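Speaker notes, Vernthorpe small shops evening, 2022-07-11
Talk: Running a repair café without losing your Saturdays to email

Hello, thanks for coming, sorry about the chairs. (Wait for the back row.) I'm Ximena Gallegos and I do the mending evenings at Fellberg Hall. I've got 15 minutes, so I'll talk fast and you can grab me by the tea urn afterwards.

Start with the money, people always want the money. We began with 900 pounds from the parish fund, and I spent far too much of it on a sewing machine that weighs as much as a pony. Get a second-hand one! Spend what you save on good scissors and decent lamps.
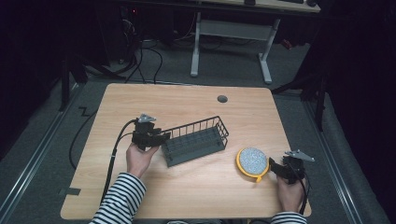
Then there's the hall hire, which goes up every September. Ask for a yearly rate in writing. I didn't, and we had a very awkward spring over it. Soledad Quintero went in and sorted that out for us, bless her, with a tin of shortbread and a copy of the old agreement.

Next bit is booking. We tried an online form and got 500 entries, most of them for the same toaster as far as I could tell. Now people ring up, or they write their name on the sheet by the door. Slower, but I know who's coming and what's wrong with the thing before they carry it up the stairs.
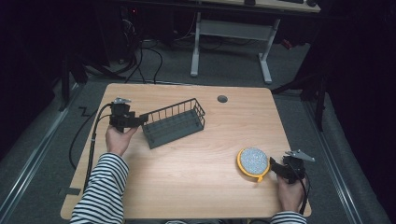 Wire basket on a light wood-grain table.

(Slow down here.) Say no more often. I used to take in anything, and I had a stranger's lawnmower in my hallway for a month. We do clothes, lamps, small kitchen things and toys. Microwaves go home again. Put it on the poster in big letters, and then be ready to say it again at the door.

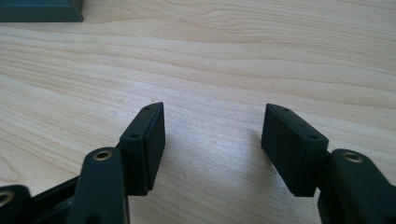 Pale wood, with the grain showing.

Leaflets next. We printed 2,000 and I've still got boxes of them under the stairs, so please take one, take ten. What did work was a card in the chip shop window and a mention in the school newsletter. I'd do those two first and leave the printer alone.

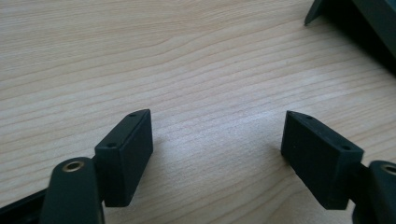
Do you charge for repairs?
We ask for a donation and keep a jar by the door, and people pay for their own parts. It covers the hall most months.

Last slide is my phone number. Leave it up while they get their coats.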